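Ticket 59 - attic cell, right gripper loses zero
Opened by: Luana Dantas
Status: open, waiting on Cleiton

Sim twin of the two-arm unit, attic room. Right gripper reads 7 off after every reload, left one fine. Started in June with the Plilik update I think, can't prove it.

Fri 4 July 2025
Reloaded room, both arms to ready pose, fingers up. Head view ok.

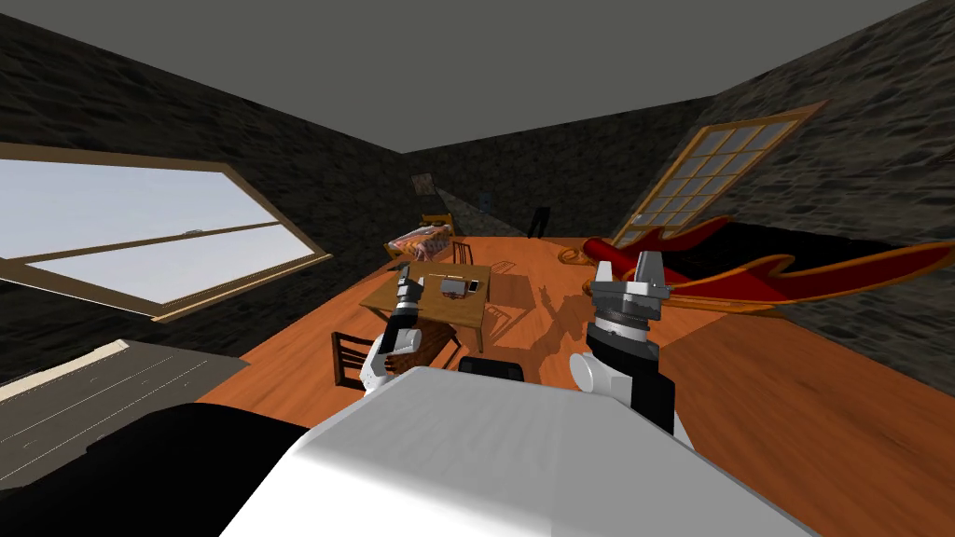 Re-homed right wrist twice. Same offset. Swapped config files left/right, offset stays on the right, so not the file. Old joint limits from the Tavares backup: no change. Put the new ones back.

Ademir says check the finger stroke, it was set to 60 in the old cell and 38 in ours. Checked. Ours is 38 on both. Leaving it.

Next: wrist view, gripper open, nothing in it, compare finger angles agaisnt the model. Pads too, contact shape might be eating the zero. 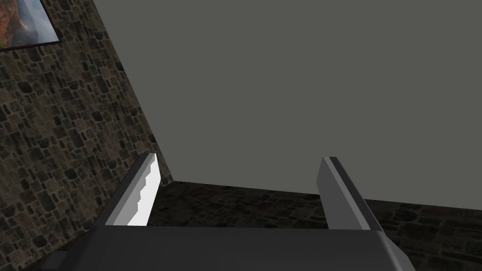
Zarkthorpe Automation Group / Cell Support

Open command goes through, no error in log. Still have to measure the angles. Wafula has the script for that, asked him for it, no anwser yet.

DON'T reset the base frame pls, Ilse needs it as is for the Vuvell runs.

To do
- Cleiton: roll back Plilik on the spare machine, reload, note offset
- me: contact shape off, re-home, try again
- limits file back in the shared folder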